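How a Hand-Held Gripper Is Looked After

Robots explained: machines and how they are kept working
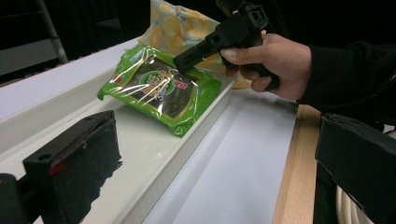

Photo: Barkent Learning / Sidra Mughal

A robot gripper is the part of a robot that takes hold of things. Many grippers are bolted to the end of a robot arm. A hand-held gripper has a handle instead, and a person carries it. The person moves the gripper to an object, closes the fingers, lifts, and puts the object down. A camera on the tool records each move. Later, a computer uses the recordings to work out how a robot arm could do the same job by itself.

This page is about the gripper itself: how it is set up in the morning, how it is cleaned, and what is done when a part wears out.

The parts

The fingers are the two blocks that close on the object. They are often made of plastic, which is light and can be replaced cheaply. On some grippers the fingers have a soft layer on the inside. This is called a pad.

The slide is the track the fingers run along. When one finger moves in, the other must move in by the same amount. If they do not match, the object is pushed to one side before it is held.

The trigger is worked by the person's hand. Pulling it closes the fingers. A spring opens them again when the trigger is let go.

The camera looks out over the fingers. It is fixed so that the fingers are always in its view. The computer needs to see both the fingers and the object to measure how far apart they are.

The cable carries power or pictures, depending on the design. Some grippers have no cable and use a battery and a memory card.

Why packets are difficult

A snack packet is a useful object for testing a gripper, and packets of roasted seaweed are a good example. The sheets inside are thin and snap easily. The wrapping around them is slippery and changes shape when it is squeezed.

Shiny wrapping is also hard for a camera. Light from a lamp bounces off it and makes white streaks called glare. The streaks move when the packet or the camera moves, so a computer can mistake them for an edge or a line of print. A glossy white tray does something similar, showing faint reflections of whatever is above it.

A packet lying flat gives the fingers very little to hold. The person has to choose between gripping an edge, where the wrapping is crinkled, and closing across the whole packet. Both ways are recorded, as a robot may need either one.

Setting up

At Barkent, a small workshop that records this kind of work, setting up follows a written list. The technician does the steps in order and signs the sheet at the end.

First, the table is wiped and the tray is put in place. The lamp is switched on and left in one position for the whole session. Moving the lamp halfway through would change all the shadows.

Second, the fingers are checked by hand with the power off. Each one is pushed gently from side to side. A finger that rocks has a loose screw.

Third, the opening is measured. The fingers are opened fully and a steel ruler is held between them. The reading is written down. Then the fingers are closed, and the technician looks for a gap. Closed fingers should touch along their whole length. If light shows between them at one end, a finger is crooked.

Fourth, the camera is checked. The technician holds up a printed card covered in black and white squares. The computer knows the true size of the squares and compares it with what the camera sees. This is called calibration. It takes nearly 4 minutes.

Fifth, a short practice recording is made and played back. If the picture is sharp and both fingers can be seen, work can begin.

Cleaning

Fingers pick up dust, grease and tiny marks from the things they touch. Grease makes a finger slip. A coloured mark can confuse the computer, which expects the fingers to look the same every day.

The fingers are wiped with a damp cloth and then a dry one. Strong cleaners are not used on plastic, as some of them make it crack. The camera lens has its own soft cloth, kept in a closed bag so that grit cannot get on it. A scratched lens has to be replaced.

The slide is brushed out with a small dry brush. Oil is not added unless the maker's instructions say so. Oil holds dust, and dusty oil turns into a paste that slows the fingers down.

Wear and repair

Each time the fingers close and open is called a cycle. The cycles are added up on a record sheet, and every 200 cycles the screws are checked again with a small hand tool. In August, one of the Barkent grippers reached 428 cycles before its trigger spring went weak. The fingers still closed, but they opened slowly.

Changing a spring is a simple job:

Switch off the power and unplug the cable.
Take off the side cover and put its screws in a dish.
Unhook the old spring with a hooked tool. Wear safety glasses, as springs can jump.
Hook the new spring on at both ends.
Put the cover back and pull the trigger slowly 2 or 3 times.
Do the whole set-up list again, including calibration.

The last step takes longer than the repair. Taking a gripper apart can shift the camera or a finger by less than the thickness of a coin, and that is enough to make the measurements wrong.

Words to know

Calibration: checking a measuring tool against something whose size is known.
Cycle: one closing and one opening of the fingers.
Glare: bright light bouncing off a shiny surface.
Pad: a soft layer on the inside of a finger.
Slide: the track that the fingers move along.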